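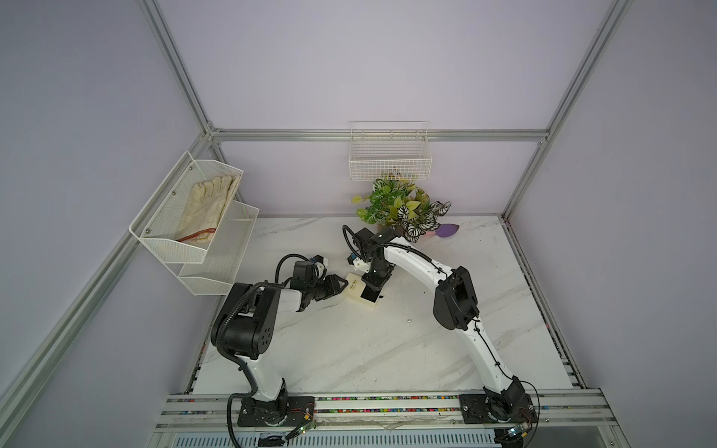
*Both grippers on the block. Trosto cell, handover set.*

# Letting Go: Two-Arm Handovers on Trosto

A handover between two robot arms has one interesting moment, and it lasts less time than a sneeze. One arm has the block. Then both arms have the block. Then, if all goes well, the other arm has the block and the first one is free to go wave at the wall. We spent most of a year on the middle part.

The project is called Vadik. It is a small policy that sits on top of an ordinary imitation-learned controller and makes one decision: when should the giving arm open its fingers? Everything else (reaching, lining up, closing) is left to the controller underneath, which was already decent at those things and terrible at this one. Left alone, it learned to release at whatever moment the human demonstrators released, on average. The average of several people's patience is a poor thing to trust with a block.

We record demonstrations by teleoperation, with one operator driving both arms. New operators tend to hold on too long. Experienced operators let go early and with great confidence, and then say a word we have to trim from the audio. We collected 383 demonstrations and kept 373. The discarded ones were mostly logging failures, although one was a very long recording of an operator looking for a stapler.
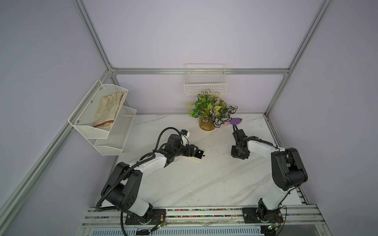

What Vadik learns from is the tug. When two arms hold a rigid object, they disagree about where it is, because their calibration is never quite the same, and that disagreement shows up in the joint currents. For a long time we treated it as an annoyance. We averaged it out, filtered it, recalibrated on a schedule, and at one point wrote a strongly worded wiki page. Then we plotted it against handover outcome and found that the annoyance was the best signal we had. A firm second grip produces a clean step in the current on both sides. A bad one gives you a mushy slope, or a step on one side only.

So the policy watches a short window of currents from both arms, adds the two finger widths, and outputs a single number between hold and release. It runs on the same machine as everything else and uses so little of it that we had to check it was switched on. Twice it wasn't. Those results were also pretty good, which led to a quiet afternoon.

Our baseline is Tunach, the older in-house method, which waits for both grippers to report closed and then counts down a fixed delay. Tunach is simple, fast to set up and easy to explain to visitors. We had rather hoped to beat it by more. On held-out trials Vadik completes 86 percent of handovers, and Tunach comes in 6 points behind. Most of the gap comes from shallow grasps, where the receiving fingers have closed on a corner and a timer has no way of knowing. On deep, well-centered grasps the two methods are tied, and Tunach gets there sooner.
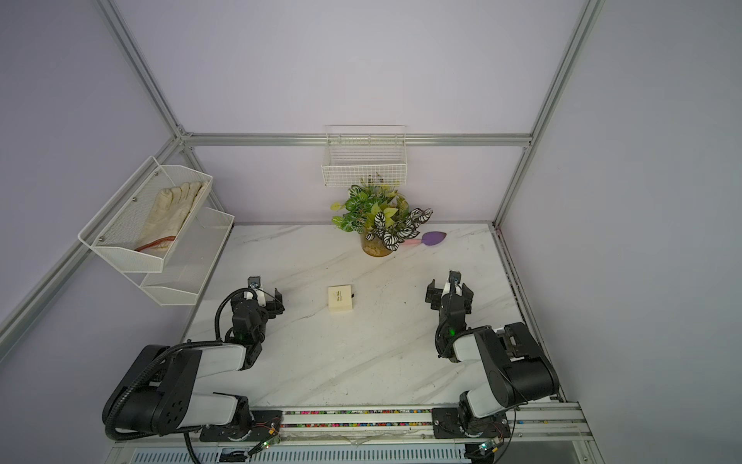 Knowing when a trial is over was harder than expected. We had assumed the final state would label itself, and we wrote a success detector over a single lunch on that basis. The trouble is that the cell can look perfectly calm in more than one way. With both grippers open and the box lying between them near the center of the table, a still could come just before the first reach, or just after a drop that landed flat. Our lunch detector looked at stills. It gave full marks to several trials in which the arms had achieved nothing, neatly. The current version uses the whole trace: the receiving gripper has to hold the object alone for a set stretch before it gets any credit, and a return to the table has to be preceded by a deliberate lowering. Scores went down across the board when we fixed this. Every number on this page is from after the fix, and the slides from before it live in a folder named "old," inside another folder named "old."

We also tried giving the policy wrist camera images. The theory was that seeing the fingers on the block would help it judge the grasp. In practice it learned to recognize operators' favorite approach angles and released accordingly, which is flattering to the operators and no use to us. Cropping tighter helped a little. Dropping the images from the release decision entirely helped more, and the training runs got short enough to finish before the building's heating shuts off. The controller underneath still gets its cameras. It sulks without them.
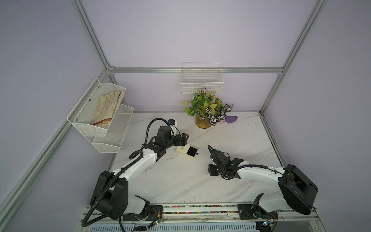

Things that still don't work, in the order they annoy us:

- Soft objects. A soft thing soaks up the disagreement between the arms, so the step never arrives and Vadik waits politely until the timeout.
- Fresh calibration. If the arms agree too well, there is very little tug to measure. We have considered making the calibration slightly worse on purpose and are still arguing about how to phrase that in a paper.
- Moving handovers. Everything so far happens with both arms nearly stopped. Add motion and the currents fill up with ordinary effort, and the step we want is in there somewhere.
- Handing back. Left to right is better than right to left. The arms are the same model. The code is the same code. We have swapped the cables.

Next up is a second cell in the Wyss annex, built to the same drawings, mainly to find out how much of the policy has memorized this particular pair of arms and their particular grudge. The trimmed demonstrations and the release traces go out together once the file names have been made fit for other people to read. October, if the renaming script behaves.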